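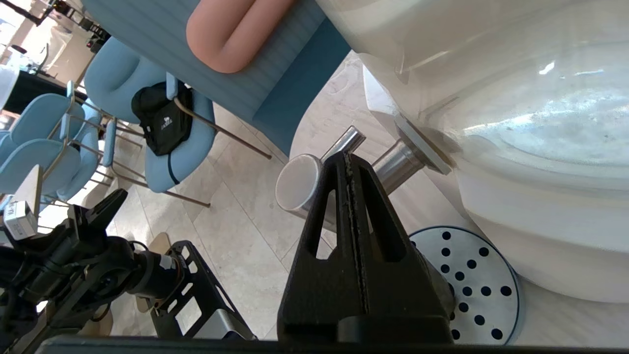 Spigot on the big dispenser, side view, drip tray below it.

Break nook dispensers: slow flow and tray placement
Posted in Fixtures and Small Equipment

torkgate_ops
We have two countertop dispensers on the booth table at our Trornorton office. Clear cylindrical tank, white base, metal spigot on the front. The big one is for water. The smaller one at the back gets whatever the kitchen makes that morning, usually hibiscus tea. Each has its own round drip tray, loose, with a perforated metal top.

Two problems. First, the water dispenser slows down a lot below half a tank. I timed it in January with a measuring cup: 500 ml took 22 seconds from a full tank and 41 seconds from a half tank. Second, the tray gets moved. People push it back toward the base and the last drops land on the table.

Replacement spigots from Kerier are the same thread. Is it worth changing, or is this just head pressure?

patwary_fan
Mostly head pressure. Flow through a gravity tap goes with the square root of the height of water above the outlet. Half the height gives you 71 percent of the flow, so 22 seconds should turn into 31. You measured 41. Something else is adding restriction.

Check the lid. If it seals well and the vent is blocked, the tank pulls a slight vacuum as it drains. Crack the lid and time it again.

gasketcase
Disagree with going to the lid first. The height that matters is measured from the spigot, and on these the spigot is down in the base. Without the drop between the tank floor and the outlet, the 31 is a guess. It would also make the falloff smaller, so the 41 looks worse. I would pull the spigot and look for scale behind the washer.

patwary_fan
Fair on the height. The lid still takes five seconds to test and pulling the spigot means emptying the tank.

torkgate_ops
Lid test done. 39 seconds at half. Not the lid, or not much of it. 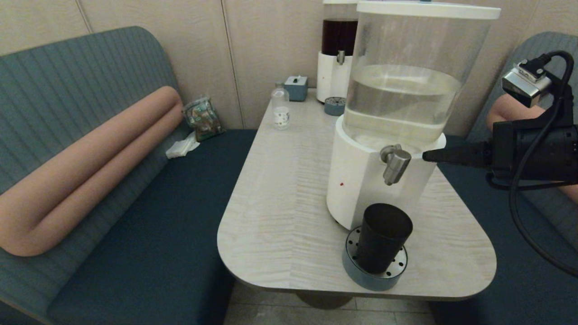

Water tank at half, cup on the tray under the tap. Tea dispenser behind.

gasketcase
That cup position is fine. With the tray out in front like that there should be no issue with drips. I would fix the tray there and stop thinking about it. Four clear silicone dots under it will do.

lowboy_849
Do not use dots on a table like that if it gets wiped every day. They collect a ring of dirt and then they walk anyway. A thin rubber mat, cut slightly smaller than the tray, is better and comes off for washing.

Also, look at the table shape. The end is rounded and the benches are close on both sides. Anyone sitting on the right has a tap at elbow height. I would move the water to the back wall and put the tea in front. It is the smaller unit.

torkgate_ops
Tried that in the first month. People had to reach over the tea to get water, and water is what most of them want. It went back the same week.

lowboy_849
Then turn the whole thing so the tap faces the left bench.

gasketcase
That only moves the elbow problem to the left — same table, same benches.
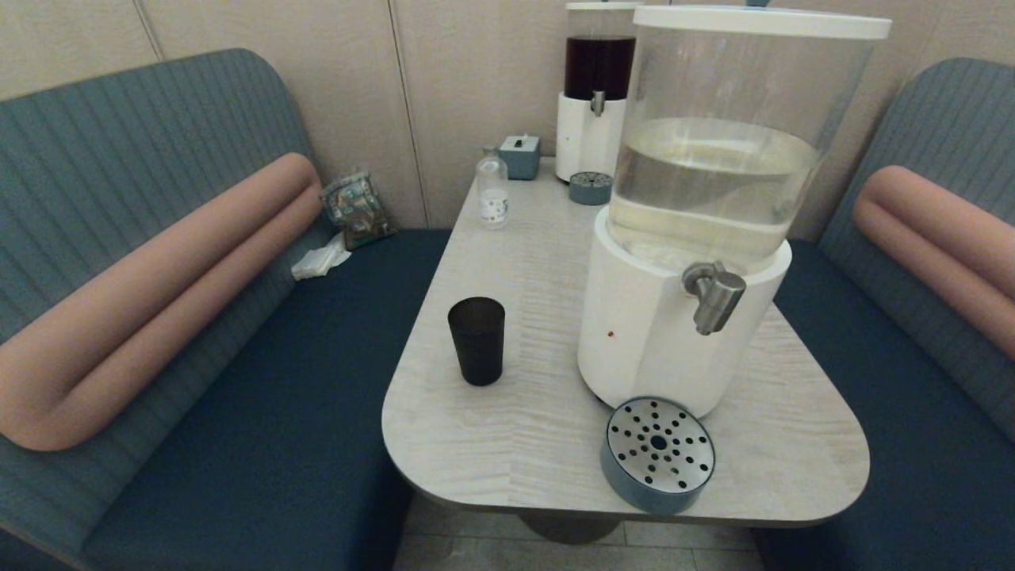

Both trays and both tanks from the aisle end of the table.

torkgate_ops
For reference, the tumbler is one of the dark smoky ones we keep for the nook. It holds 500 ml to the brim.

patwary_fan
How close to the edge does that front tray normally sit? I would want a hand's width of table past it, minimum.

torkgate_ops
Less than that. Noted.

Spigot came out this evening. There was a scale ridge on the inlet side and the washer was seated crooked. Soaked it in citric acid, turned the washer over, refitted. Half tank is now 30 seconds. No leak after an hour on a paper towel.

gasketcase
Replace the washer anyway. A flipped washer has already taken a set on the other face.

torkgate_ops
Ordered a bag of them. The Kerier part is 1,262 in their list if anybody needs it. Going with the rubber mat for the tray.

lowboy_849
Measure the underside of the tray before you cut. The top rim is often wider than the foot.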